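Rapport de projet tutoré, licence tourisme et patrimoine
Sujet : préparer et tester un itinéraire de randonnée de quatre jours autour de Plandville

Pourquoi ce sujet

Au départ, nous devions seulement rédiger une fiche sur les sentiers de moyenne montagne. En étalant la carte sur la table, nous avons vite eu envie d'y aller ! Notre groupe (quatre étudiants, dont deux qui n'avaient jamais dormi en refuge) a donc proposé à l'équipe enseignante un parcours complet, à pied et en transports en commun, au départ de la gare de Plandville. Le sommet visé était la pointe du Drovier, à 2184 mètres, et nous y sommes montés.

Préparation

Nous avions fixé un budget de 400 euros pour le groupe, trajets compris. Les dépenses se sont arrêtées à 393 euros, et encore, avec une tarte aux myrtilles par personne le dernier soir (elle valait le détour). Le poste le plus lourd est l'hébergement, suivi par le train. Pour la nourriture, nous avons tout acheté à Plandville avant le départ : semoule, fromage, fruits secs, beaucoup trop de fruits secs.

Le car qui relie la gare au hameau de Pliseck part à 7 h 40. Il n'y en a pas d'autre avant le début d'après-midi, ce que notre première version de l'itinéraire ne prenait pas du tout en compte. Nous avons dû décaler toute la première journée, et finalement c'est tant mieux, le vallon au petit matin est superbe.

Déroulement

La montée depuis Pliseck commence par une forêt de mélèzes, assez raide, puis le chemin longe le torrent du Su jusqu'à un petit pont. On entend l'eau bien avant de la voir. Après le pont, le balisage devient plus discret et nous avons perdu vingt minutes à suivre une trace de moutons, dans la bonne humeur générale.

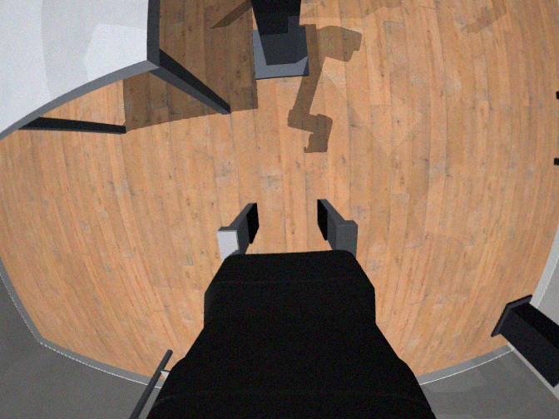
L'étape du deuxième soir reste notre meilleur souvenir. Nous avons dormi dans un gîte tenu par un couple qui a repris la maison il y a six ans et qui sert la soupe dans une marmite commune, chacun se débrouillant avec la louche. Dans la salle, un plancher de bois aux lames longues et étroites, d'un brun orangé chaud, avec ses petits nœuds et ses veines plus sombres : après neuf heures en chaussures de marche, on a très envie d'y poser les pieds nus ! Nous avons profité de la soirée pour interroger les autres randonneurs sur leur façon de choisir un itinéraire. Presque tous partent d'un conseil reçu de bouche à oreille.

Le troisième jour, départ à la frontale pour la pointe du Drovier. La dernière partie se fait dans les éboulis, sans difficulté technique, mais il faut aimer lever les genoux. Au sommet, grand vent, vue sur toute la vallée et pique-nique expédié en dix minutes.

Ce que nous changerions

Le retour direct vers Plandville est trop long pour des débutants. Nous conseillons de couper la descente par une nuit à Pliseck. Il faudrait aussi vérifier les horaires du car hors saison, car la ligne ne circule plus tous les jours à partir de décembre. La fiche d'itinéraire corrigée et le tableau des dépenses sont joints en annexe.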